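Umbrella sorter benched after grip fault at Flondevport workshop

If you popped into our open afternoon in May hoping to see the two-armed tidying rig in full swing, sorry! It stopped at 3 and stayed stopped, and I've spent the time since trying to find out why.

The job is a simple one to explain. Two arms, one small set of drawers, a bunch of folded umbrellas, and the umbrellas have to go in the drawers. Celeste Villalba wrote the routine for us at Numetti and it had been behaving itself all week, so I'd stopped watching it as closely as I should have (my fault, that bit).

What went wrong was the right arm. It went down into an open drawer, closed on an umbrella and then didn't let go when it was told to. The software thought the gripper had opened, so it carried on to the next step and tried to lift away with the thing still held. The force limit ought to have cut in straight away. It didn't, and the arm pulled for a good 2 seconds before Shabani Obura hit the stop button. Nobody was inside the barrier and nobody was hurt, but he was the nearest to it and he wasn't best pleased. 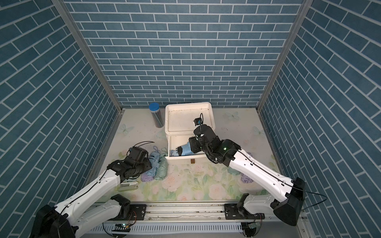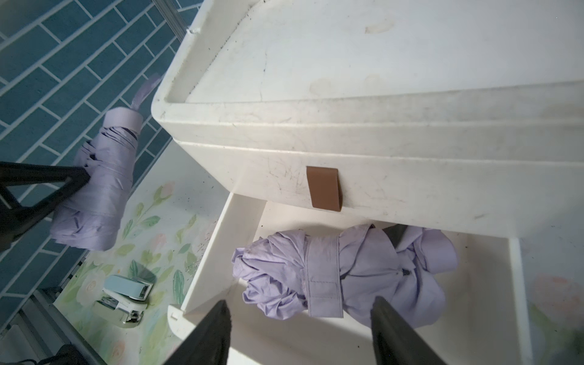
Umbrellas and drawers on the Flondevport bench.

Cherry Mae Yap
Workshop reporter, Numetti

Shabani and Yolandi Msimang went through the log that evening. They found the force limit had been set to 80 per cent for a heavier job and never put back to 40, where it lives for soft things like umbrellas. So that explains the pulling. The gripper is more of a puzzle! Yolandi thinks the "open" message was sent but the finger position was never read back, which would mean the routine was taking it on trust. She's run it by hand plenty of times since and can't get it to stick again, so for now it's a theory and I'm calling it one.

Both arms are off until two changes are in. The limit will go back to its low setting every time a new job is loaded, and the routine will have to check the fingers have moved before it lifts anything. Celeste has the first one written already and is still grumbling over the second.

The demo at Demard is on hold too. If you'd booked a place, keep your ticket, and I'll put the new time up on this page once Yolandi has signed the rig off.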